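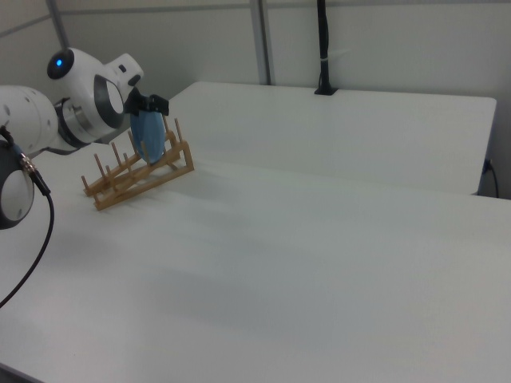 消毒柜到底是不是智商税？家里一个木头沥水架用得好好的，被劝着换

分类：厨房日常 > 餐具收纳与清洁 > 讨论
楼主：灶台边的芦苇　发表于 9月
最后更新：9月，晚上11点

灶台边的芦苇（楼主）

先说情况。家里2口人，碗不多，洗完就往木头沥水架上一插，盘子竖着，碗倒扣，晾到下顿饭再用。这么过了好几年，没人拉过肚子，也没觉得哪里不对。

上个月婆婆来住了一阵，回去以后隔三差五往群里转文章，什么“沥水架上的细菌比马桶圈还多”，什么“自然晾干等于慢性中毒”。转到后来直接甩了个链接，Lillow上卖的Modex台式消毒柜，活动价599，说她掏钱。

我不是心疼钱，是真不信。那篇比马桶圈的文章我从头看到尾，没写在哪儿采的样，没写采了什么菌，也没写怎么洗的碗。最后一段就是购买链接。这种文章我很难当回事。

想问问用过的人：用了以后到底有什么区别？别跟我说“心里踏实”，我现在心里就挺踏实的。还有台面本来就窄，放个柜子切菜都得侧着身子。

—— 

不吃香菜星人　回复

买过，后悔，出了。

前半年天天开，后来变成碗柜。碗洗完往里一塞，门一关，按不按那个键看心情。到最后插头都拔了，因为要给电饭锅腾插座。

说区别的话，碗拿出来是热的，冬天盛饭舒服。别的真没看出来。

—— 

半桶水师傅　回复

楼上这是自己懒，不能怪机器。

消毒柜的作用一半在消毒，一半在烘干。南方回南天你试试看，沥水架上晾一夜，第二天碗底还汪着水，筷子头发黑。这种环境下有个能烘干的柜子就是刚需。楼主没说自己在哪儿，北方当我没说。

—— 

灶台边的芦苇（楼主）　回复 半桶水师傅

在江南，梅雨季确实潮，但我家厨房窗户对着风口，晾得挺快。筷子发霉有过一回，那是筷子筒底下没有孔，换了个带孔的就没再犯。

你说烘干是刚需我能接受，可商品页从头到尾在讲杀菌率，后面跟着一长串9，烘干就提了一行小字。既然真有用的是烘干，为什么不好好讲烘干？

—— 

半桶水师傅　回复 灶台边的芦苇

因为讲烘干卖不上价呗。这个我不跟你争，宣传是宣传，东西是东西，两码事。

—— 

账本第三页　回复

我来给楼主泼点冷水，也给消毒柜泼点冷水。

那一长串9的数字，一般前面有个条件，什么条件下、照多久、对哪一种菌。你去翻详情页最底下的灰字，翻得到算你眼神好。紫外线那种我尤其不信，光走直线，碗摞着碗，照不到的地方就是照不到。高温的靠谱一些，前提是温度真上得去，时间真够，而且你真的把碗摆开了。谁家下班回来洗完碗还一个个摆开？

反过来，说“沥水架晾干就完全没问题”的，我也想问一句，你们架子底下那个接水盘多久倒一次？

—— 

青团要咸的　回复

……看完楼上去倒了接水盘。不想描述。

—— 

灶台边的芦苇（楼主）　回复 账本第三页

接水盘这个我认，以前确实不勤快。后来干脆把盘撤了，底下垫块布，布跟着抹布一起洗。

所以你的意思是两边都不怎么样？

—— 

账本第三页　回复 灶台边的芦苇

我的意思是碗洗干净最要紧，后面那一步怎么做差别没那么大。油没洗掉，进什么柜子都是油碗。我去亲戚家吃饭，人家嵌入式的，2000多买的，拉开抽屉一股味儿，摸一把碗沿是黏的。

—— 

木头不怕水但怕人　回复

没人关心那个木头架子吗？我来说说架子。

木沥水架能用，但商家说的“天然抗菌木材”也是一句空话。木头干得透就不长东西，干不透什么木头都长。要看的是插盘子那一排小木棍的根部，水顺着棍子流下去，积在孔眼里，黑就是从那儿开始黑的。面上看着白白净净，翻过来是另一回事。

我的做法：每周把架子空出来，搬去阳台立着吹一下午，别暴晒，暴晒容易裂。发现有黑点用细砂纸打掉，打完上一层油。油不用买贵的。

—— 

灶台边的芦苇（楼主）　回复 木头不怕水但怕人

刚翻过来看了。根部有一点点颜色深，不知道是霉还是水渍，指甲刮不掉。

上什么油？搜出来一堆，有个叫Oosthuizen的木蜡油评论区吹得神乎其神，说涂一次管几年。我看那些评论语气都差不多，连错别字都错在一个地方。

—— 

木头不怕水但怕人　回复 灶台边的芦苇

那个我没用过，不评价。“涂一次管几年”放在天天沾水的东西上，你就当没看见。我用的是食品级矿物油，药房和卖砧板的店里都有。薄薄一层，放一晚，把浮油擦掉再用。手上摸着发涩了就再来一遍，没有固定日子。

指甲刮不掉的先别急着砂，用小苏打糊上去刷一刷，能淡就是水渍。

—— 

半桶水师傅　回复

看到这里我想笑，为了不买柜子，每周搬架子去阳台，刷小苏打，砂纸，上油。这工夫折成钱，柜子早回本了。

—— 

木头不怕水但怕人　回复 半桶水师傅

你柜子不用擦？里头的胶条缝你掰开看过没有？

—— 

半桶水师傅　回复 木头不怕水但怕人

……擦过。不常擦。行，这一条算你的。

但懒人终究是大多数，你那套流程能坚持一年的没几个人。不锈钢架子往水龙头底下一冲完事，何必非得木头？好看？

—— 

不吃香菜星人　回复

就是好看啊，有什么不好意思承认的。我家是木架子配蓝盘子，往那儿一竖，比开着门的消毒柜顺眼多了。

—— 

账本第三页　回复 不吃香菜星人

为了好看买，我没意见。为了好看买回来，再编一套天然抗菌的理由，我有意见。

—— 

晚饭吃什么协会　回复

插一句，有人用Hister的架子吗？说是可以拆开洗的，每根棍子都能拔下来。看着挺合理，就是价格看不懂。

—— 

青团要咸的　回复 晚饭吃什么协会

用过一阵。能拆是真能拆，装回去就不是那么回事了。泡过水木头会胀，有几根死活塞不进原来的孔，晾干了又松，插个大盘子整根往一边歪。客服让我“轻轻敲入”，我敲了，敲裂了一根。配件单卖，加邮费，气得我没买。

现在那个架子缺着一格，专门放锅盖。

—— 

晚饭吃什么协会　回复 青团要咸的

谢谢，购物车清了。

—— 

路过的儿科家属　回复

说一个大家没提的。家里有小宝宝，或者有病人、免疫力差的老人，消不消毒这事还是听医生的，别听论坛的。我家孩子小的时候奶瓶是用锅煮的，煮完倒扣在干净的布上，大人的碗照样上架子晾着。

健康成年人吃饭的碗，热水、洗洁精、冲干净、晾干，我觉得够了。要是这样都不踏实，那筷子、案板、抹布更该先操心。尤其抹布。

—— 

账本第三页　回复 路过的儿科家属

同意抹布。多少人碗洗得锃亮，最后用一块馊抹布擦干放进柜子，然后花钱消毒。

—— 

半桶水师傅　回复

我不同意“够了”这个说法，太绝对。你们都默认自己洗得干净，可洗碗的常常是家里最不耐烦的那个人。我家轮到我爱人洗的那天，碗底那圈米浆永远在。多一道高温，我图个保险，说到底和系安全带一个道理。

—— 

灶台边的芦苇（楼主）　回复 半桶水师傅

安全带是有碰撞数据的，哪种车速、哪种撞法都有人测过。这个柜子有什么？一篇讲马桶圈的文章。

而且米浆烤过一遍不是更难洗吗？

—— 

半桶水师傅　回复 灶台边的芦苇

确实更难洗。

那我换个说法，你就是不想在台面上放东西，找了一堆理由。

—— 

灶台边的芦苇（楼主）　回复 半桶水师傅

有一部分是，一楼我就写了台面窄。可就算台面宽，我也还是想先看到它除了烘干以外有什么用。

—— 

旧货市场东门　回复

二手平台上搜一下就知道了，台式消毒柜挂了一页又一页，描述清一色“几乎全新”“搬家忍痛”。哪有那么多人搬家。

真想试的话收个二手，不合适再挂回去，亏不了多少。但要看清门封和底下有没有锈，问清楚加热管换没换过，有些卖家一问三不知，那就算了。电器用旧了插头发烫的也别要。

—— 

青团要咸的　回复 旧货市场东门

碗放别人用过的柜子里，我妈能念叨一整年。

—— 

旧货市场东门　回复 青团要咸的

它自己就是消毒的，怕什么（狗头）

—— 

晚饭吃什么协会　回复

顺便问下洗碗机党怎么不来，平时不是哪里都有你们。

—— 

懒得洗所以买了　回复

来了。洗碗机自带高温和烘干，根本不用再买消毒柜，这两个一起买的我是真不懂。缺点也说了吧：塑料盒子烘不干，凹底的杯子出来永远一汪水，最后还是得拿出来竖在架子上晾。所以架子我也没扔。

楼主家就两个人，碗少，我不劝你买，攒一天都攒不满。

—— 

灶台边的芦苇（楼主）　回复 懒得洗所以买了

难得碰到不劝人买的洗碗机用户。

—— 

账本第三页　回复

问个别的，楼主婆婆那边打算怎么交代？这种事讲道理一般没用。

—— 

灶台边的芦苇（楼主）　回复 账本第三页

还没想好。直接说文章是假的，她肯定不高兴，文章是她小姐妹转的。我打算先拿“台面放不下”挡一挡，让老公去说。他本来也嫌柜子占地方，只是在群里一声不吭，还给那条链接点了个赞。

—— 

不吃香菜星人　回复

量一下台面尺寸拍给她看，卷尺摆在照片里，比讲细菌管用。我妈那台空气炸锅就是这么挡回去的。

—— 

路过的儿科家属　回复 灶台边的芦苇

老人多半是惦记你们吃得好不好。挡归挡，电话里多聊两句别的。

—— 

半桶水师傅　回复

最后问一句，小苏打刷了没，到底是水渍还是霉？

—— 

灶台边的芦苇（楼主）　回复 半桶水师傅

刷了，靠外面那几根淡了，最里头角上的没怎么变。架子先搬阳台了，明天下班再看，不行就上砂纸。今晚的碗先倒扣在毛巾上。

—— 

木头不怕水但怕人　回复 灶台边的芦苇

砂之前一定等它干透，潮着砂会起毛，越砂越毛。砂纸要细的，别拿打磨墙面那种。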